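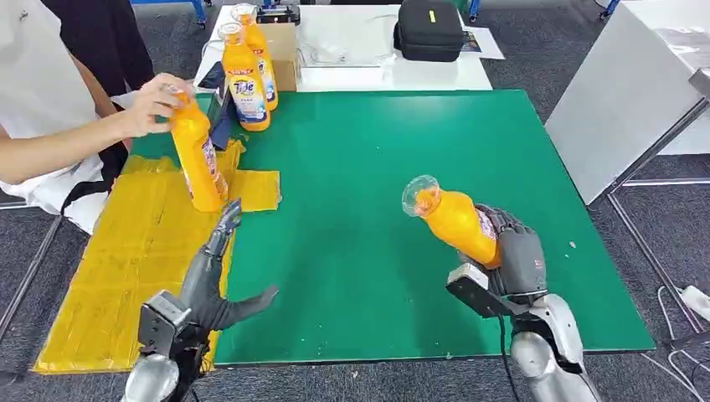

Do we really need this much detergent?

Every August the supply order for the laundry room comes around, and every August somebody makes the case for buying big. This year it was Gion Schwaiger, who wants the Alton building to go over to large bottles of liquid for the whole year. His argument is that we pay less per wash. I have heard that one before, and I would like to see it on paper before we fill a closet.

What a wash costs depends on how much people pour. The cap on a big bottle holds far more than a normal load calls for, and most of us fill it up anyway. Gion's sheet assumes 3000 loads a year at the measured dose. I looked at our own log for the spring and the machines ran 166 loads in the month I checked, so he is already counting on a busier laundry room than the one we have. At our real numbers some of those bottles would still be on the shelf next August.

Then there is the matter of brand. Tide has its loyal fans in the building and I have nothing against it. Engelbert Rainer swears by Plevex powder, which comes in a box, weighs less and doesn't leave a sticky ring on the shelf. I tried it on kitchen towels for a few weeks and could not tell the difference. Engelbert says I wasn't looking. Maybe so, but if two people can't agree on whether a towel is clean, I don't think the label should decide the order.

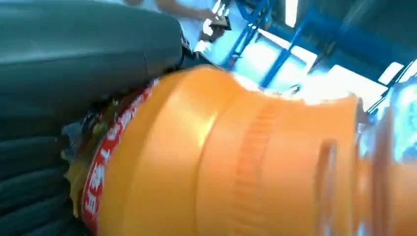

Ribbed plastic up close, with a red label around one end.

A word on the bottles themselves, as we had complaints last year. Orange plastic hides the level very well, so people open a new one while the old one is still a quarter full. I found 9 open bottles in the Alton closet in May - several with hardly anything used. Please lift the bottle before you decide it is empty. And put the cap back on tight, even if you are coming back in an hour.

My own proposal is dull. We order enough for three months, keep the Sternus measuring cups on the hook by the sink, and look at the log again in November. If Gion's savings show up I will happily carry the next delivery upstairs myself. The order limit is 200 dollars either way, so nothing gets decided by going over it.

Comments go in the folder by the dryers. Please sign them this time.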